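Up before six this morning, which I can only put down to nerves (and maybe the second cup of coffee after supper, I know, I know). It's my first week at the Clerkenix and I had my orientation with Defne at seven. I say first week as though I'd been dropping in and out of gyms my whole life, when the truth is I haven't set foot in one since the kids were small and I used to do that step class with the purple bench.

Anyway! Defne Kahraman is the trainer they gave me, and I liked her right off. She asked what I wanted out of it and I said I'd like to carry the groceries up from the car in one trip and get up off the floor without holding onto the couch, and she wrote it down word for word, very seriously, on her little card. Then she had me sit down and stand up from a chair for half a minute, walk the length of the gym and back, and stand on one leg. The right leg was fine. The left leg we will not discuss.

We did a bit on the rowing machine after that. She set it for 600 meters and I thought, well, that's nothing, that's a few laps around the yard, and by 200 I was breathing like our old dog Egger after a squirrel. But I finished it. She didn't say anything about the time and I didn't ask. Then some stretches on the mats, which I could have stayed on all day, and a thing with a rubber band around the knees that I'm going to feel tomorrow going down the stairs.

I asked her about the pool too, because that's what I signed up for in the first place, and she said the early lanes are quiet if you don't mind the cold locker room. Kwabena is in there most mornings, it seems. Kwabena Fiadzo from down the street, I mean, the one who talked me into joining! I ran into him at the front desk on my way out, hair all wet, pleased as anything to see me there. He says the trick is to pay for the whole year so you feel guilty when you stay home. I'm going month to month until the end of February and then we'll see. My locker is 2199, clear at the far end of the last row, so I get a little extra walking in whether I want it or not.

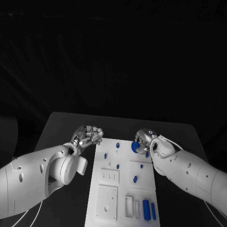
Came home and had eggs and toast and then, I'm a little ashamed to say, a nap. A good long one with the blanket from Morine over my feet. I had meant to call her and tell her all about it, but I'll do it tomorrow, when I find out whether I can lift the phone. She's been after me to try the Gandutness class with her, the one with the drums and the balancing, and I keep telling her one thing at a time. Maybe in the spring. It does sound like fun, and she says there's a woman in there well past eighty who keeps up with everybody.

Must remember for next time: the good socks, a lock that I know the combination to, and a water bottle that doesn't leak all over my bag. Defne wants me back twice more before the week is out. I said yes before I'd thought about it, so I suppose I'm going. Gray shirt is in the wash. Bed by ten.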